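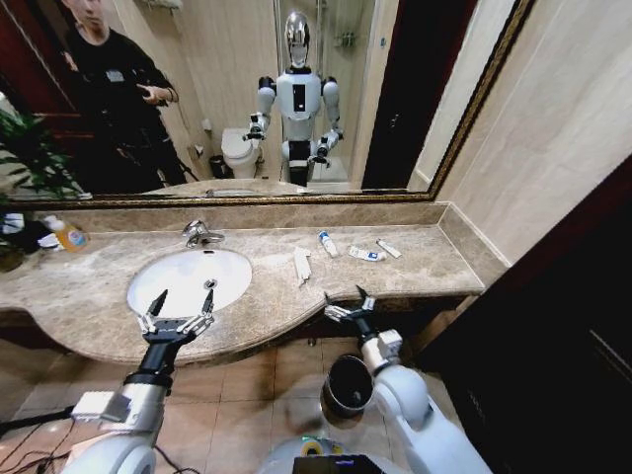
The sink in 426, with everything still out on the counter.

Firdevs Çınar loved the first minute in a hotel room more than she loved most vacations, and she had never been shy about saying so. Before the coat came off, before the curtains, before anybody was allowed to bounce on a bed, she went straight to the bathroom and turned on every light.

"Oh, look at this!" she called out. "Marble! Come look, it bulges!"

Her granddaughter Tetau came and stood in the doorway with her backpack still on. She was nine and had been in the car since lunch, and she was prepared to be impressed by a swimming pool, possibly a vending machine. A bathroom counter had not been on her list.

"It's a counter," Tetau said.

"It has a belly! Put your hand on it. Go on."

Tetau put her hand on it. The edge was fat and round where it curved out under the sink, and then it stepped back in again on the right, and she had to admit (silently) that it was a pretty good thing to run your hand along. She did it twice. The mirror was enormous, with a thin gold frame all curly like the icing on a store cake, and in it her grandmother was already grinning at the little things laid out beside the basin.

This was the part Firdevs had been waiting for since the Trekby exit. She had worked in hotels herself for most of her life, starting at the old Celtside when she was younger than Tetau's mother was now, and she had set out more tiny tubes on more counters than she could ever add up. The Celtside had 52 rooms and she could still do them in order with her eyes closed. She did not miss the stairs. She missed the counters a lot.

"Now," she said, and rubbed her hands together. "What did they give us?"

She picked up the white tube with the blue cap and unscrewed it and smelled it, and passed it to Tetau, who smelled it too.

"Mint," said Tetau.

"Good strong mint! And this one?"

The one with the blue label was lying on its side, so Firdevs set it upright, and it fell over, and she set it up again and it stayed. Then the slim one, which she rolled between her palms for a while before she put it down. The flat pale packet closest to the sink she saved for last. She pressed it with her thumb, and held it up to her ear and shook it.

"Comb," she guessed.

"Toothbrush," said Tetau, who had come all the way in by now and dropped the backpack on the floor.

"Loser carries the bags up from the car."

"We already carried the bags up."

"Then loser sleeps by the air conditioner."

They did not open it. Firdevs had a rule about that, the same rule she'd had at the Celtside, where the housekeeper in charge was a tall woman named Mrs. Ghaffari. You were supposed to leave one thing wrapped until the morning. Mrs. Ghaffari used to say a guest with something left to open would wake up in a better mood, and she said it about the soap, the tea bags and once, to a honeymoon couple, about the shower cap.

"Was she nice?" Tetau asked.

"She was terrifying! She would come in behind me with her arms folded and look at the towel. Only the towel. If the fold faced the wall, I did the whole bathroom over." Firdevs leaned down the counter to the far left, past the bottle with the orange stuff in it and the white cup, and studied the folded towel there with her head on one side. "Hm."

"Is it bad?"

"It's very good. Somebody here cares about that towel."

Tetau looked at the towel too. She tried folding her arms to do it, and frowned, and her grandmother laughed so hard she had to hold on to the marble belly with both hands.

So they made a game of it. Firdevs went out and shut the door and counted to three, and Tetau put the small tubes in a row beside the sink, tallest to shortest, with the packet in front like a doormat. Then Firdevs knocked and came in as Mrs. Ghaffari. She walked slowly. She ran a finger under the gold edge of the mirror. She turned the faucet on, watched the water swirl down the little round drain, and turned it off.

"Who did this room?" she said in an awful voice.

"I did," said Tetau.

"The caps are facing three different ways."

Tetau fixed the caps. Then it was her turn to go out in the hall and be terrifying, and she was much, much better at it, and they were late for dinner.

In the morning she woke up first. She could hear her grandmother breathing over by the air conditioner, so she went across the carpet on her toes, climbed up to sit next to the sink, and tore open the packet.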